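Subject: Re: [finishers] Water-based coating over bare gray plastic and metal – anyone convinced?

Ulla Sjögren wrote:

> Hi all,
>
> I've now put the Hitora water-based clear on three jobs and I'm sold. It
> levels well, it doesn't stink up the shop, and the rep tells me it cures
> as hard as any solvent finish after 19 days. He showed me a sheet with
> 550 scrub cycles on it and no visible wear. I'm thinking of switching
> everything over before summer, including the work bins and the parts
> trays that get hammered all day.
>
> Any reason not to? Ghislain said to ask here first.
>
> Ulla

Ulla,

Glad it levels well. I believe you on the smell too. The rest of it I'd want to see somewhere other than a sheet the rep carries in his bag.

First, 550 scrub cycles with what? A wet sponge and a bit of dish soap is one thing. A gritty pad with some weight on it is another. I asked the Hitora people this in May and got back a very friendly email that answered a different question. When I asked again I got the same sheet you did, with a nicer logo. The pad isn't named, the load isn't named, and "no visible wear" is somebody's opinion from however far away they were standing.

Second, scrubbing isn't what kills a coating on a work bin. Things get dropped in and dragged out. You get point loads and corners, and you get whatever dust was already sitting on the bottom acting like sandpaper under every part that slides across it. I have never once seen a bin wear out evenly from being cleaned too often. We should be so lucky.

Third, three jobs is three jobs. How old is the oldest one? If it's less than a year I wouldn't count it as evidence of anything except that the stuff dries. I had a Vosik finish that looked terrific for one winter and came off a stair rail in strips the next fall, and I'd recommended it on this very list by then. Yvette still brings it up.

What I look for on an old surface is the kind of wear it has. Fine scratches all over a floor don't worry me much. A chipped edge does, where the light layer is gone in patches and the darker stuff shows through, because then you're talking about adhesion and prep, and no amount of hardness will help you.
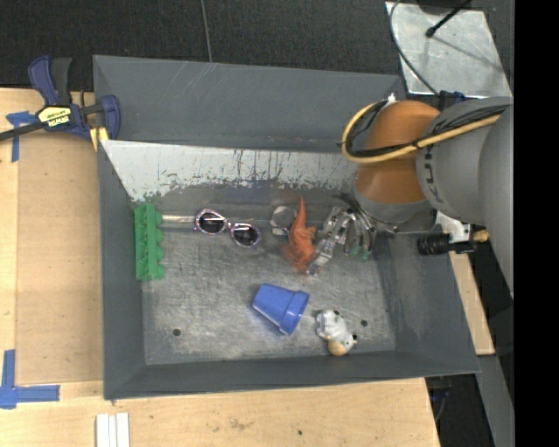
Scuffed bin floor, and a light panel with its lower edge chipped through to darker material.

Harder can be worse at an edge, by the way. A hard film on something that flexes has to go somewhere when it gets knocked. The old soft stuff we all complained about would dent and stay put. I'm not saying go back to it – I don't miss the headaches – but "as hard as solvent" is being sold as if it settles the matter, and for trays I don't think it's even the right question.

As for the 19 days, who is going to leave parts trays alone for 19 days? Harpreet tried it at the Sawatzky job and lasted until the following afternoon before someone stacked them. So whatever the full cure number is, what you need to know is how it holds up when it's put to work early, and that number isn't on the sheet. Ask the rep. If he has it I'll buy the coffee.

Then there's the cost. You didn't mention it, so maybe you're getting a better deal than I was offered. I was quoted 55 a can with a minimum order that came to just over 500 with shipping. For furniture, fine, a customer is paying. For bins that get replaced when they crack anyway, I'd have to be shown that coating them at all beats leaving them bare. Solange has run hers bare for years. They look awful and they hold parts.

If you want to try it regardless, here's what I'd do:

Coat two trays and leave two bare, same size, same bench. Scuff one of the coated ones first and only wipe the other. Put them straight to work the next day and don't tell the crew which is which, if you can manage that with a clear coat. Look at the edges at the end of each month. Take a key and try to lift the film at a corner. If it comes up as a flake, stop there and save your money.

I'd be pleased to be wrong. Benduretti makes a two-part that I was rude about here a while back, and it's now the only thing I use on shop doors. It took me two years of looking at somebody else's door to come around, though, and no sheet had anything to do with it.

Which prep did you use on the three jobs, and did you prime any of them? That would tell me more than the scrub numbers.

Ghislain

Recent on this list:
Vosik stair rail, one more time (Yvette MacDonald)
Bare bins vs. coated bins (Solange Zacharias)
Benduretti two-part: pot life in warm weather
Stacking marks on fresh trays (Harpreet Lévesque)
Brush cleaner that doesn't eat the ferrule glue
Wanted: used drying rack, any condition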